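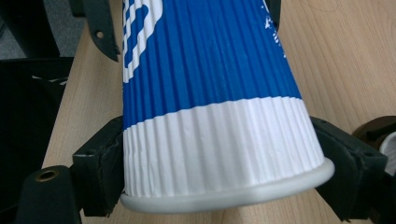
Passei a semana inteira brincando com o kit da Uder e já aviso: vou falar bem, mas vou reclamar também!

O Prollholm é uma garra de mão para coletar demonstrações. Você segura, faz a tarefa do jeito que faria normalmente (pegar um copo de papel, virar, pôr de pé) e o movimento fica gravado para treinar o robô depois. Vem com a garra, 2 pares de dedos, a câmera já montada e uma licença do software deles, o Lullero, por 30 dias. Custa 2,000 euros, fora o frete, que para o Brasil dói bastante.

O que eu mais gostei foi do gatilho, bem macio – dá para dosar o aperto, e com copo de papel isso faz toda a diferença. Copo canelado, então, é uma delícia de pegar, os dedos seguram bem nas ranhuras. Com o liso eu sofri um pouco e amassei vários (desculpa, pessoal da copa). A bateria dura até 6 horas segundo o manual, e comigo chegou perto disso.

Agora, o Lullero... ai. A exportação travou duas vezes e o menu de calibração parece traduzido às pressas. Escrevi para o suporte e a Réka Szabó me respondeu no mesmo dia, muito simpática, prometendo uma versão nova para junho. O Lesego Makhubela, que usa a garra da Halvorsen, acha a dele mais robusta, só que é bem mais pesada e meu pulso não aguenta!

Se alguém quiser testar o Prollholm antes de comprar, responda a este e-mail que a gente combina. Fico com ele até o fim do mês.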